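## 4. Packing the snack box

This section explains how to fill one open cardboard box with small wrapped snacks. Please read section 3 first, where the box is folded and the bottom is taped. If the bottom is not taped, do not continue.

You need: one box, the snacks from the list, masking tape, one marker, and the paper slip with the name of the receiver.

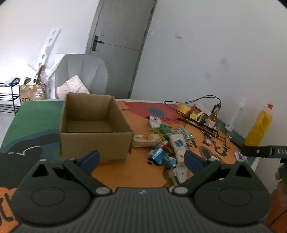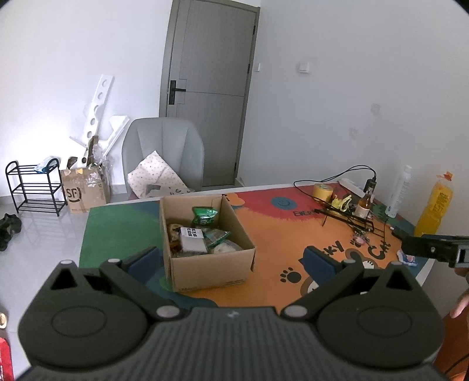
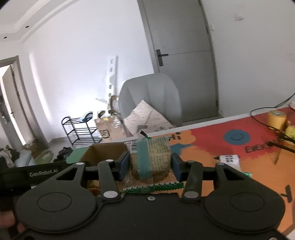 ### 4.1 Prepare the place

1. Choose a flat place where the box can stand without moving. A printed mat is good, because the box does not slide on it so easily.
2. Put the box on your left side or in the middle, with the opening to the top. Right-handed people usually prefer left.
3. Fold all flaps to the outside, as far as they go. A flap which stands half up will catch the wrappers.
4. Put the snacks on the right side of the box, in one layer. Do not make a pile. You must be able to read each label without lifting another packet.
5. Move keys, cables and bottles to the back, out of the way of your hands.

> **Note:** Sprays and cleaning liquids must never travel in the same box with food, also when the cap is closed well.

### 4.2 Check the snacks

Check every packet before it goes inside. It is slow work to find a bad one later.

1. Look at both ends of the wrapper. The crimped seal must be closed over the full width.
2. Press softly on the middle with two fingers. If you hear air coming out, put the packet away for your own use.
3. Read the date. For the Trurnelik boxes we accept only snacks which have 31 days or more remaining when the box is closed.
4. If the label covers the date, do not pull the label off. Turn the packet and look for the second print near the seal.

**Caution:** Soft cakes break easily. Hold them from the sides, with even pressure, and never at the seal. When the filling has come out to the wrapper, the cake is still good to eat but it should not be sent to another person.

### 4.3 Fill the box

The order is important. Begin with what is flat and strong, and finish with what is soft.

1. Lay the flat packets on the bottom, label up. Let them overlap a little like roof tiles.
2. Stand the long packets along the side walls. They protect the middle part.
3. Put the round cakes in the middle, one beside the other. The maximum is 2 layers.
4. Fill the corners with small bags. Transparent bags can be folded once, but not twice.
5. Leave free space at the top, the thickness of one finger, so that the flaps do not press on the cakes.

A standard box takes 8 pieces. If you have bigger packets, take fewer pieces and write the new number on the slip. Please do not try to reach 8 by pushing.

> **Note:** The Dallix box has a lower wall than the Tesomeo box. With the Dallix box make only one layer of cakes. All other steps are the same.

### 4.4 Test before closing

1. Lift the box with both hands, just above the table.
2. Tilt it slowly to the left, then to the right.
3. Listen. If something slides, put the box down and add one small bag, or crumpled paper, in the empty place.
4. Do the test again until it is quiet.

Do not shake the box up and down. The soft cakes will suffer and you will learn nothing more from it.

### 4.5 Close and mark

1. Put the slip on top of the snacks, with the writing up.
2. Close the short flaps first, then the long flaps.
3. Fix the long flaps with 2 strips of masking tape, across the gap. Masking tape is sufficient when the box is given by hand. For a box that goes with a courier, use the brown packing tape from section 3.
4. Write the name of the receiver on the top side, in large letters.
5. In December write also the word SNACKS under the name. In this month many parcels stand together in the corridor and the food must be found first.

### 4.6 If there is a problem

**The flaps do not close flat.** One of the long packets is standing too high. Lay it down, and take out one piece if necessary.

**The tape does not stick.** Wipe the cardboard with a dry cloth and use a new strip. An old strip does not hold a second time.

**A wrapper opened during packing.** Take out this packet and look whether crumbs fell on the others. Clean them with a dry cloth only.

**The name on the slip is wrong or missing.** Keep the box open and ask Gangadharan Kotian, who has the current list. Do not guess from an old slip.

Continue with section 5, Storing the closed boxes.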